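Zu Besuch bei Kalport: Wo Roboter das Zupacken lernen

Eigentlich wollte ich im September nur kurz bei Rianne Boersma vorbeischauen, auf einen Kaffee und ein bisschen Klatsch aus der Branche. Am Ende bin ich den ganzen Nachmittag geblieben! Kalport hat nämlich einmal im Jahr Besuchstag, und wer früh genug eine Mail schreibt, darf in die Räume, in denen die Beispiele für das Lernsystem aufgenommen werden.

Los ging es um 13 Uhr mit belegten Brötchen und einer sehr schnellen Einführung von Somkiat Boonchu. Er leitet die Aufnahmen und redet ungefähr so flott, wie ich tippe. Das Prinzip habe ich trotzdem verstanden: Ein Mensch steuert den Arm, der Arm greift etwas, und alles, was Kameras und Gelenke dabei melden, landet als ein Durchgang in der Sammlung. Für eine einzige Aufgabe wollen sie 983 Durchgänge haben, bevor überhaupt trainiert wird. Und die Aufgabe, bei der wir zuschauen durften, klingt so harmlos - Verpackungsfolie und Versandbeutel anfassen.
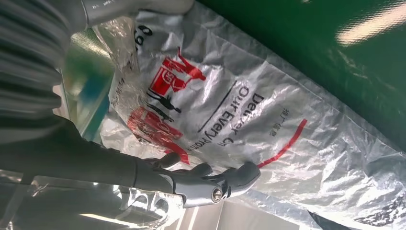

Ich hatte mir ja vorgestellt, dass Kartons und Flaschen der Endgegner sind (die sind schwer, die können umfallen). Von wegen! Somkiat meinte, ein Karton sei für ihn Urlaub. Folie knickt jedes Mal anders, sie spiegelt, und was eben noch eine schöne Falte zum Greifen war, ist nach der ersten Berührung weg. Deshalb wird vor jedem Durchgang neu zerknüllt, von Hand, mit Hingabe. Ich durfte auch mal und wurde für mein Zerknüllen gelobt, das passiert mir sonst selten.

Danach kam der Teil, auf den alle gewartet hatten: selbst steuern. Ich habe mich angestellt, 88 Sekunden für einen einzigen Griff gebraucht und war hinterher verschwitzt. Tamsin Ellery, die das täglich macht, schafft in einer Schicht 100 Durchgänge und unterhält sich nebenbei. Meinen Versuch hat sie mit „verwackelt, aber brauchbar“ markiert. Auch die misslungenen Griffe werden übrigens aufgehoben und bekommen ein eigenes Etikett, damit man sie später aussortieren oder gezielt verwenden kann.
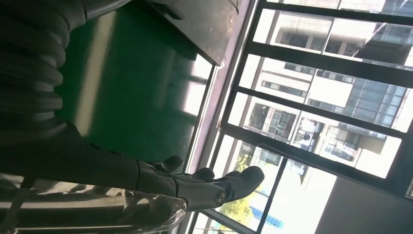
Roboterhand vor der Fensterfront, unten links ein Stück Klarsichtfolie.

Über das Licht haben wir dann noch lange geredet. Ich hätte ja Rollos runtergelassen, aber die wollen den Tageswechsel ausdrücklich in den Daten haben, morgens, mittags, trüb, grell. Karine Charbonneau aus der Auswertung sieht das etwas weniger romantisch, sie muss nämlich die Durchgänge prüfen, bei denen alles glänzt. 238 davon lagen noch in ihrer Warteschlange, als wir kamen.

Gegen 17 Uhr gab es noch Kuchen, und den Kaffee mit Rianne haben wir auf dem Flur nachgeholt. Wer nächstes Jahr hinwill: Anmeldung geht formlos per Mail, und zieht bequeme Schuhe an, Stühle gibt es kaum.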